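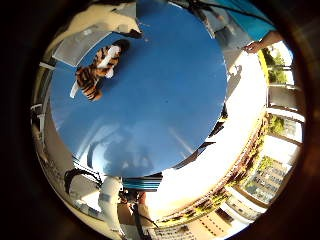
Tigre de peluche sobre la mesa redonda azul.

Foro Jardín y Terraza > Trepadoras y soportes
Tema: Arco de hierro para rosal trepador, ¿lo anclo con cemento?

csonka_verde
5 de abril de 2018
¡Hola a todos! Por fin me ha llegado el arco Boda, el de hierro forjado, y estoy como una niña con zapatos nuevos. Va a la entrada del huerto, con un rosal a cada lado (dos 'New Dawn' a raíz desnuda que planté en febrero y que ya están brotando una barbaridad). La duda: las patas se clavan solo 20 cm. ¿Basta, o hago zapata?

Jidum
Enhorabuena por el arco, es precioso. Yo haría zapata sin pensarlo. Un 'New Dawn' adulto hace vela con el viento y 20 cm en tierra de huerto no son nada. El mío se tumbó al tercer año, con el rosal entero encima, y no veas para desenredarlo.

lamari_del_pozo
Pues yo discrepo, Jidum. Tengo el mismo modelo en suelo arcilloso, sin una gota de cemento, y ahí sigue. Le metí unas varillas de ferralla junto a cada pata, bien hondas, atadas con alambre. Y si un día quieres moverlo, lo mueves.

Jidum
En arcilla te lo compro. En suelo suelto, ni con varillas.

csonka_verde
El mío es más bien arenoso... ¡qué rabia! Lo de las varillas me gustaba. ¿Y el óxido? Viene con acabado envejecido y me encanta tal cual – no querría pintarlo.

So-ying Kao
A mí me pasó igual con una celosía de la casa Caltum. Cera incolora para metal, dos manos antes de montarla, y otra cada primavera en lo que alcances entre las ramas. Conserva el tono y queda muy bonita. Eso sí, la parte enterrada va con imprimación, que ahí la cera no aguanta.

lamari_del_pozo
Yo lo dejo oxidar y listo, con las rosas claras queda de cine. Para gustos...

csonka_verde
¡Me habéis convencido a medias los tres! Haré zapatas pequeñas, imprimación abajo y cera arriba. Otra cosa, ¿guío los tallos ya en espiral por las patas o espero a que lignifiquen?

Jidum
Ya, mientras están tiernos. Atados flojos, con rafia, y lo más tumbados que puedas, que así florecen desde abajo.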